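Ticket 1745: Spare gripper fingers, Clultbridge bench
Opened 21/08/2023 by Yannick Guillot
Status: waiting on budget code

Guillot: Need a second finger set for the kitchen bench arm. Lemaire quotes 214 per set, lead time 21 days. Budget line has 200 left.

Collet: Flimlow stocks a set at 200, shipping included. Does it fit the Cluvorix flange?

Guillot: Bolt pattern matches. Stroke not confirmed. Hold the order until they send the drawing.

Attachment 1:

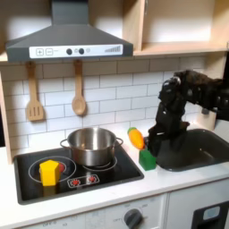

Kitchen bench, gripper by the sink, carrot and green cube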